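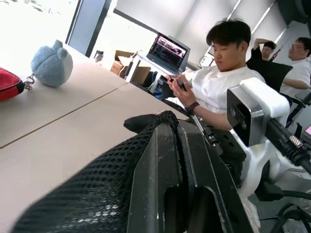
Usley two-panel table, light beige

Item no. 1767. Supplied by Trenel.

General-purpose worktable for shared rooms, study areas and small offices. The wooden top is made of two panels that meet at a straight, thin seam. Finish is light beige on both panels.

Specifications
Length: 200 cm
Height: 73 cm
Maximum distributed load: 50 kg per panel
Assembly: two people, hex key included

The seam
Panels are joined from the underside with four connector plates. Tighten the plates by hand first, align the top faces, then finish with the key. Check alignment again after the first month of use. A sheet of paper drawn across the seam should not catch - if it does, loosen the plates on the lower side and repeat.

Use
Suitable for reading, laptops, phones and small personal items such as pouches and key rings. Metal clips can mark the finish when dragged. Not rated for clamped vises.

Care
Wipe with a damp cloth and dry along the grain. Do not let water stand on the seam. Replacement panels are sold singly; shade may vary between batches.

Related items
Prulari desk, white
Wyss cable tray

Product questions: Ingeborg Moser, technical sales. Orders placed in November ship the following month.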